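３月の新着キット便り　両手グリッパー、さわってみました

こんにちは、編集担当のルンナパ・オンガートです。今月はずっと紹介したかった製品の話をさせてください。Sternarの手持ちグリッパーキットです！　貸出窓口に届いてからというもの、わたしの机にはほとんど誰も座っていません（わたしも含めて）。

ロボットに作業を教えるためのデータ取り、やったことのある方ならわかると思うのですが、リモコンで腕を動かすのって本当に疲れるんですよね。コップひとつ持ち上げるのに肩がガチガチになる。このキットはアームを使わず、人が左右の手にグリッパーを1台ずつ持って、自分の手の延長みたいに作業するタイプです。中身はグリッパー2台とケーブル2本、それに取っ手の調整用の小さな六角レンチ。説明書は英語だけですが、うちではヴィチエンさんが日本語のメモを作ってくれたので、借りる方には一緒にお渡しします。

組み立てとソフトの設定で、わたしは30分かかりました。機械に強い人ならもっと早いはず。途中でつまずいたのは接続の順番で、左を先に認識させないと画面上で左右が入れ替わります。わたしは見事に入れ替えて、右手を動かしては「あれ、左が動いてる」と首をかしげていました。説明書の後ろのほうに小さく書いてあるので、先にそこを読んでください。

持った感じは、思ったより手になじみます。引き金の重さがちょうどよくて、そっと閉じるのも、ぐっとつかむのも指先の加減でいける。ただ、わたしの手には取っ手が少し太いです。手の小さいポーンティップさんも同じ意見で、「長くやると親指の付け根にくる」とのこと。逆にクヌート・ヴァイデマンさんは「細いくらいだ」と言っていたので、好みが分かれるところかもしれません。取っ手だけ別サイズで売ってくれないかなあ。

試した作業は、小物の仕分けと、布をたたむのと、ふたの開け閉め。いちばん楽しかったのは仕切りトレーを使った仕分けです。小さなものをマス目に入れるだけなのに、やりはじめると妙に真剣になります。仕切りの壁に指先（グリッパーの指先です）をぶつけずに下ろすのが意外と難しくて、角のマスはとくに気を使います。トレーが軽いと押した拍子にずれるので、わたしは途中から滑り止めシートを敷きました。これは100円ショップので十分です。

布のほうは正直まだ修行中です。薄い布は2枚いっぺんにつかんでしまうことが多くて、ハリマ・カリウキさんに「まず端を少し浮かせてから」と教わってようやく形になってきました。ふたの開け閉めは、片手で押さえて片手で回すのが気持ちよく決まります。両手ぶんそろっているありがたみを感じるのはここですね。
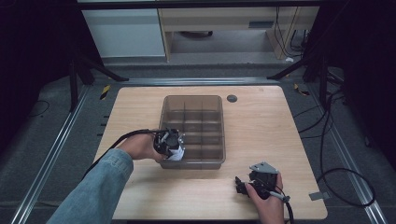
仕切りトレーでの作業。左のグリッパーの先に白い小さなものをはさんでいます。

気になったのはケーブルです。手を交差させる動きをすると腕にまとわりつくし、机の上を横切るので、作業するものの近くを通らないように気をつける必要があります。無線版の予定があるか問い合わせてみたのですが、お返事はまだ。届いたらこの欄でお知らせしますね。

以前ご紹介したIsanceのキットと比べると、あちらは軽さ、こちらはつかむときの細かい加減、という印象です。片手の作業ばかりならIsanceでいいと思います。両手で何かしたい方には、わたしは断然こちらをおすすめします！

貸出はBomcombeの窓口で受け付けています。午前10時から午後4時まで、お昼どきは閉まっていることがあるのでご注意を。延長したい方は返却日の前に声をかけてください。買いたいという方はWongsuwanさんが取り扱っているそうなので、見積もりは直接そちらへどうぞ。

使ってみた感想も大歓迎です。とくに左利きの方、ぜひ聞かせてください。わたしのまわりは右利きばかりで、左のグリッパーがみんな下手なんです。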